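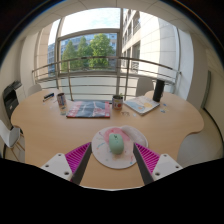 The desk mat has grown too large. Many offices now treat a full-width mat as standard equipment, and the case for it is weak. A mouse needs a small, even surface. A round pad provides that and leaves the rest of the table free for paper.

Vratislav Pešek, who fits out workrooms in Mevville, argues that one wide mat protects the tabletop. It does, but it also puts a soft layer under every sheet that has to be written on, and pens go through. At Trerkby we replaced 67 wide mats with round pads in May. Complaints about wrist position did not rise. Cleaning is simpler - a small pad lifts with one hand, and the table is wiped in one pass.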